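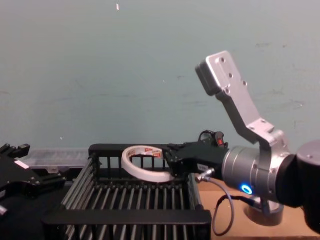

第五章　成套双臂工作站：从报价单读起

2019/8/8　撰文：Hajar Shehata
阅读时间：6分钟

Codosham公司去年11月把Tallgate双臂套件推向市场时，宣传册第一页写的是“开箱当天即可投产”。本章从这句话讲起，因为它几乎出现在同类产品的每一份资料里，而学生毕业后第一次参与设备采购，多半也是先读到它。

“投产”在合同里没有定义。供应商的验收条款通常只要求机械臂上电、回零、完成一段预置动作，签字之后责任就转到买方。至于买方自己的零件能不能抓起来、抓起来放到哪里、放歪了怎么办，条款里一个字也没有。读者在前四章学过的自由度、工作空间和重复定位精度，到了这一步仍然有用，但它们回答的是另一类问题。

先看任务本身。从金属丝筐里取出一卷胶带，人做起来不需要想。换成平行夹爪，麻烦就来了。胶带卷斜靠在筐壁上，夹爪要从侧面接近，可用的接触面是一段圆弧；夹在外缘容易打滑，一根手指伸进卷芯又要求姿态对得准。筐底是一根根细杆，物体在上面受力以后往哪边滚，取决于它压在哪两根杆之间。筐沿还限制了手腕下探的角度。宣传册上的演示大都把物体平放在光面桌板上，周围什么也不摆，上述困难一个都碰不到。

再看第二只手臂。双臂套件的价格比单臂高出一大截，销售人员的解释是“一臂固定，一臂操作”。这个说法成立的前提是两臂的坐标系彼此标定过，并且控制软件允许同步规划。Tallgate的基础版软件把两臂当作两台独立设备，各走各的轨迹，靠一个“区域锁”避免相撞：一臂进入共享区域，另一臂就停在外面等待。这样的配置用来取筐里的东西，第二只手臂大部分时间在排队。真正的协同规划属于选配模块，另行收费，报价单上写在第二页的脚注里。

Gyamfi包装厂的工程师Kadir Aydoğan把他的试用记录交给本书使用。他用同一只筐、同一种胶带卷做了301次抓取，每次由操作员把胶带卷随手扔回筐里，不做摆正。其中62次失败，失败的定义是没有夹住，或者在越过筐沿之前掉落。供应商看过记录后提出，应当剔除胶带卷贴着筐壁的那些次数，理由是“不属于推荐工况”。Aydoğan没有同意。他厂里的胶带卷扔进筐以后，本来就经常贴着筐壁。

这份记录也有可挑剔之处。试验只用了一种规格的胶带卷，操作员前后换过人，“随手扔”的方式难免不同；失败之后是否重新标定，记录里没有写。作者曾去信询问，得到的答复是“好像标过一次”。读者引用这组数字时应当连同这些缺陷一起引用。即便如此，它仍比宣传册上的成功率有用得多，后者连试验次数都没有给出。

线缆是另一个常被略过的项目。夹爪的供电和通信线从接头引出，要留出足够的余量供手腕转动；余量留大了，线会垂到台面上，有可能挂住筐沿。Tallgate的安装手册给了一张整齐的走线图，图中手臂处于零位。手臂伸进筐里时线怎么走，手册没有画。试用期间应当让手臂走遍全部工作姿态，由专人只盯着线缆看，并把每一处拉紧或拖擦的位置记下来。

服务合同的问题放在最后，篇幅却应当最长。Codosham委托Standgate公司承担现场支持，响应时间写的是“5个工作日内”。响应的含义，据Standgate的区域主管Édgar Montoya书面答复，是“工程师与客户取得联系”，打一个电话也算。夹爪手指属于耗材，不在保修之列；控制软件的升级第一年免费，此后的价格未列明。作者不认为这些条款特别恶劣，同行的合同大体相同，只是买方很少在付款之前把它们读完。

本章余下各节按采购的实际次序展开。5.1节讲如何把一项手工作业写成可以检验的任务书，物体种类、摆放状态和容器都要写进去。5.2节讨论试验次数与失败定义，仍以Aydoğan的记录为材料，并附Ekua Kwofie对同一批数据的另一种统计，她的结论比本书乐观。5.3节讲双臂的区域锁与协同规划，以及怎样判断第二只手臂值不值得买。5.4节逐条阅读一份服务合同。

阅读5.1节之前，请找一份任意厂商的机械臂宣传册，把其中所有没有给出测试条件的性能数字圈出来，带到课上。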